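Selling at small fairs: what the table does for you
Speaker notes, Sunday session, 10 minutes plus questions
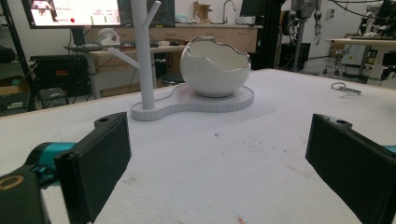 Slide 1. White plastic jewellery stand on a pale table.

Say hello, say who I am. I make earrings and a few brooches and have sold them at fairs under the name Dadetti for six years. Before that I worked in a shoe shop, where I learned most of what follows.

Slide 2. Height
Flat tables get walked past. People look at what is nearest their eyes and then down. Put your best sellers up high, at the back, and the cheap things at the front where hands can reach. Boxes under a cloth work fine. Mention Songül Baysal's stall at the January fair – old drawers stood on end, nothing bought new.

Slide 3. Prices
Price everything. If someone has to ask, half of them won't. I used to write tags by hand in pencil and customers read them as negotiable. Now I print them. Round numbers, no 99p endings, less change to find.
Pause here, ask who prices per item and who uses one sign per tray. Usually a split room. Don't let it run on.

Slide 4. The till book
Show the page from the Florance weekend. 1331 taken over the two days, before the pitch fee. The first year at the same fair was a good deal lower, with more stock out. Point to make: I had too much on the table. Lindiwe Engelbrecht told me to take a third of it away at lunch and put it back when there were gaps. I did, and have done so ever since.

Slide 5. Standing or sitting
Stand if you can. If you can't, get a high stool so you are level with people. Have something to do with your hands. I thread ear wires. Phones put people off.
Gerardo Belmonte disagrees with me on this and sells more than I do, so take it as you like. He may be in the room.

Slide 6. Weather and packing
Skip if past the eight minute mark. Clips for the cloth, weights for the gazebo legs, everything in lidded tubs. Pack in the reverse of the order you set up. Label the tubs on the short side, that is the one you see in the boot.

Slide 7. Card readers
Charge it the night before and bring the lead. Have a cash float anyway. Signal in the Coşkun hall is poor at the far end – ask for a pitch near the doors.

Questions. Mylene has the roving microphone. Handouts are by the tea urn, booking forms for the spring fair with Obinna.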